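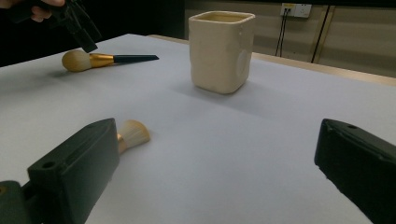
Mylene Cabanatuan talks fast and packs faster. When I got to her studio in Brornley she had tape stuck to one sleeve and a kettle going that she never got back to. Orders had to be at the post by four. "Ask me things while I wrap," she said. So I did.

She makes cups. Squarish ones, cream, soft at the corners, with a shallow round dent pressed in one side. People use them for makeup brushes, mostly. That wasn't the plan.

"They were for tea. I had 29 of them on a table at the Drorkmont market in May and I sold two. Then a woman picked one up and said it's the right height for her brushes, and could she have a pair. And I thought, well. Okay."

She went home and tried it with her own brushes, the long one and a stubby one with a gold collar that she's had since college. The long one stood up fine. The short one disappeared down inside, bristles just peeking over.

"So I made them a bit lower after that. But some people want the tall one. I do both now, I gave up arguing."

I asked about the dent. Everyone asks about the dent, apparently.

"It's where my thumb goes. When the clay's still soft you hold it there to turn it, and it leaves a mark anyway, so I made the mark on purpose. Then I started doing it bigger. You can feel for it when your eyes are shut, which is handy if you've got cleanser all over your face."

The rims wobble too. She won't trim them dead flat. A shop in Nemulach sent a whole box back over that once, and she is still a little bit cross about it. "They wanted them all the same. Buy a mould, then! I said it nicer than that in the email."

Her list is called Leite, after the glaze, which she mixes herself and won't talk about except to say it took 27 test tiles and most of a winter. The inside comes out a shade darker than the outside in some lights. She likes that. I held one up to the window and couldn't decide.

Most of the work table is covered in pale paper when she's laying things out. Clay dust shows up on it right away, and so does loose powder out of the brushes. She puts a cup in the middle, brushes lying down beside it, and moves things around until she's sick of it. "I spend way too long on that. An hour, easy. My sister says it's a cup and two brushes, Mylene, how hard can it be."

How do you look after them, I asked. The brushes or the cups? Both.

"Cup goes in the sink with everything else. Brushes, lukewarm water and a bit of baby shampoo, keep the water off the metal part, squeeze, then lay them flat overnight. Don't stand them up wet. The water runs down into the glue and then your bristles fall out and you email me about it, and I don't even make brushes."

And do people really email?

"Oh, all the time. I've got one customer who sends me a picture every time she washes hers. I kind of look foward to it."

She'd like to get to 200 cups by Christmas. The kiln takes 10 at a go if nothing touches, and she fires it when the power's cheap, so late. I asked if she sleeps. She was looking for the scissors.

"Under the bubble wrap. It's always under the bubble wrap."

What's next is a tray, maybe, something low for the brushes that are drying so they're not just rolling around loose on the counter. She's made one and hates it. Too heavy, and it warped at one end. There's also a lid somebody asked for, to keep dust off, but then it has to clear the tall brushes and it ends up looking like a hat box.

"I'll probaly do the tray again. Thinner. Ask me in the fall."

She taped the last box, wrote the address on it, crossed it out, wrote it again. Then she was off down the stairs with the whole stack under her chin, still talking.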